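4.2 Cloths and the drawer below the counter

Small kitchens leave little room for things that are used many times a day and never quite dry. In our inventories the cloth was the item most often found in more than one place.

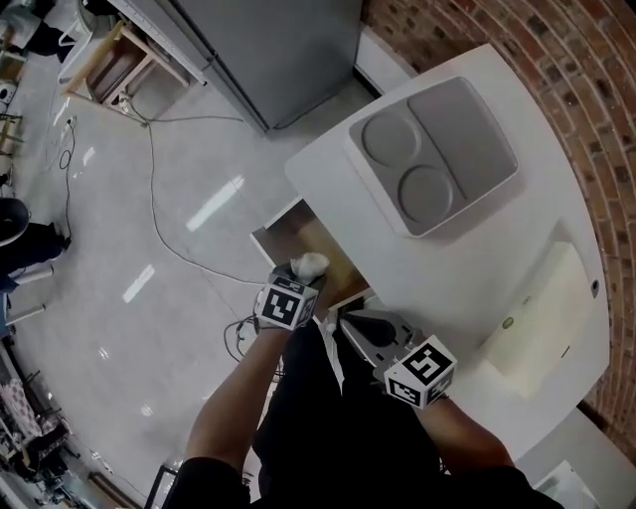
Figure 3. A crumpled white cloth held just above a pulled-out wooden drawer under the edge of the countertop. The cooktop and sink basin are set along the brick wall.

4.3 Where cloths are kept

We recorded 1,543 put-away events in the Callomham and Flillommont kitchens. Of these, 213 involved a cloth, a towel or a similar piece of soft fabric. An event was counted when an item left the hand and stayed where it was put until the end of the task. Items set down for a moment and picked up again were left out.

Cloths went to four kinds of places: a drawer, a rail or hook, the rim of the sink, and the open counter. The counter between the sink and the cooktop was used most in the middle of a task. At the end of a task the drawer was used most. Participants who were asked about this gave short answers. One said that a cloth on the counter "still looks like a job." Another kept clean cloths in the drawer and used ones on the sink, and was annoyed when other members of the household did not follow this.

Layout had some effect. Figure 3 shows a white counter that curves along a brick wall, with the cooktop and the sink on the same run. In a layout of this type the drawer below the edge can be reached from the working position. In kitchens where the cloth drawer was on the opposite wall, participants were more likely to leave the cloth at the sink, and they often said they would move it later. We did not follow up on whether they did.

4.4 Folded and unfolded cloths

The state of the cloth was coded as folded, loosely gathered or crumpled. The coding was done by Lumturie Softić and checked by Damián Cáceres, who coded the same events without seeing the first set of codes. They disagreed on 17 of the 213 cloth events. Most of these were cases of a cloth folded once and then squeezed in the hand. Those cases were coded as loosely gathered after discussion, and the rule was added to the coding sheet.

The cloth in Figure 3 falls under the crumpled code. The codes describe the cloth in the hand and say nothing about how it lies once the drawer is closed. This matters for the drawer counts in Section 4.5, where the contents were recorded separately at the end of each visit. A drawer with several crumpled cloths in it filled quickly, and in the Vergara pilot we found two drawers that could not be shut without pressing the contents down by hand. Both were shallow drawers that also held oven gloves.

Folding was more common when the cloth had come straight from the laundry. It was rare in the middle of cooking or wiping. Participants who folded at the counter tended to do so on the clear stretch next to the sink, and when that stretch was taken up by dishes they either folded against the body or skipped the step. We had expected the depth of the drawer to matter here, but the number of deep drawers was too small to say.

Two limits should be noted. The visits took place in May, when windows were often open and cloths may have dried faster than in winter. We also did not separate dishcloths from hand towels in the first round of coding. The Odura coding sheet, adopted for the second round, keeps them apart, and the comparison in Section 5 uses only events from that round.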